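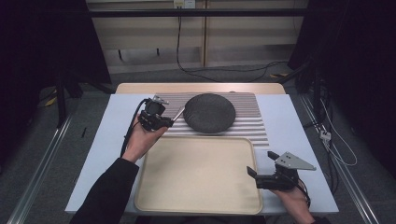 Kauppinen, the home goods maker based in Stundside, is adding a line of tabletop trays, ribbed mats and small round cushions to its range this fall. The line is called Carkance and goes on sale in October. It is meant for people who use one table for several jobs in a day and want to set it up and clear it quickly. A typical setting uses a large beige tray with rounded corners and a raised rim, a gray-and-white striped mat laid just over the far rim of the tray, and a round dark gray cushion in the middle of the mat. All of it fits on a white rectangular table with space left at the sides.

The Carkance line was developed at the company's workroom in Istudcombe over the past year. The starting point was a survey of 57 households in the Stundside area. People were asked what they kept on their main table, what they moved before a meal, and where those things went. Many said they moved the same items back and forth several times a day, often to a chair or the floor. Several said they owned trays but found them too small or too deep to be useful.

Trays in the new line are wide and shallow. The rim is high enough to stop a pen or a spool of thread from rolling off, and low enough that a person can work over it with both forearms on the table. The inside is flat, with no dividers. Kauppinen tested versions with fixed compartments and dropped them after households reported that the compartments were never the right size. The finish is slightly matte, which cuts down on glare under a ceiling light.

The mats have raised ridges that run side to side. They can be used alone or with a tray, and they roll up for storage. Customers can place a mat under a cushion, a plant pot or a bowl. The mats come in gray and white at launch, with a second color planned for next year.

The cushions are dome-shaped and covered in a speckled textured fabric. Kauppinen expects them to be used mainly as a rest for the wrist or elbow during handwork such as mending, beading or model building. Some households in the trial used them as a seat pad for a small child or put them on a shelf as decoration. The covers do not come off and should be wiped with a damp cloth.

"We wanted pieces that work on the table people already have," the company said in a statement. "Most of the homes we visited had one good table, and it was used for everything from breakfast to tax forms. The tray gives you a place to put a project down and pick it up again later."

Trays will sell for $60, and mats and cushions will sell for $30 each. All items will be sold separately. The company looked at offering a boxed set but decided against it after trial households said they would rather choose their own pieces. Stores that carry the line will be asked to show it on a full-size table so shoppers can judge the size of the tray before they buy.

Carkance will be stocked first at the Kauppinen store in Stundside and at 6 independent shops in the region. Online orders will open on the same day. Shipping is charged by weight, and trays are packed flat in recycled cardboard with paper padding. Items can be returned within 30 days if they are unused and in the original packaging.

The Istudcombe workroom will also hold open afternoons during October, where visitors can try the trays and mats at the table and bring a project of their own to work on. No booking is needed. Street parking is limited, and the rear entrance has step-free access.

Retailers who want to carry the line can ask for a price list and fabric samples from the Kauppinen sales office in Stundside. Samples of the mat and the cushion cover are free to stores. Tray samples are available on loan for two weeks.

Released September 2024 by Kauppinen, Stundside.

About Kauppinen
Kauppinen makes and sells trays, mats, cushions and storage goods for the home. Its office and main store are in Stundside, and its design and testing work is done in Istudcombe.

This site uses cookies to remember your settings and to count visits. By continuing to browse you agree to our use of cookies. Accept Manage settings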